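Why Does Wood Have Stripes?

Have you ever sat at a table waiting for your soup to cool and found yourself following the lines in the wood with your finger? I used to do it all the time when I was small (my grandmother thought I was drawing on the table!), and I always wondered who had painted them there. Well, a tree made them, and it took its time.

A tree grows a new layer of wood every year, just under its bark, a bit like pulling on another sweater over all the ones it already has. In spring, when there is plenty of water, the new wood grows fast and comes out pale. Later in the summer the tree slows down, and the wood it makes is tighter and darker. So each year leaves one light band and one dark band. If you look at a stump, you see them as rings, and you can count them to find out how old the tree was. A pine with 47 rings is probably older than your teacher, and some trees have lived for more than 3,000 years!

But a table isn't round like a stump, so where do the rings go? When a log is sawed the long way into boards, the saw slices down through all those layers, and we see them from the side as long lines. People call these lines the grain. 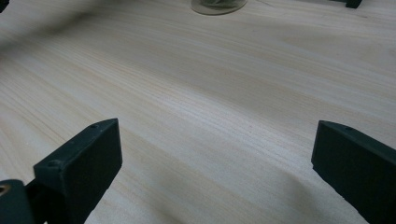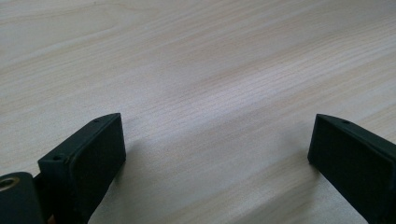
Pale wood with fine grain lines. Look for the places where they bend.

Grain is hardly ever perfectly straight, because trees aren't either. A trunk might lean toward the sunshine, or swell a little near its roots, or grow around a branch, and the layers have to bend along with it. If a branch was growing right there, you may find a knot, a dark round spot that looks rather like an eye.

You can try reading some grain yourself. Find something wooden at home, lay a sheet of thin paper over it and rub gently with the side of a crayon. If the wood is rough enough, the lines will show up on your paper. A very smooth, shiny table won't work so well, but an old cutting board or a fence post is usually wonderful. Ask a grown-up first, and watch out for splinters!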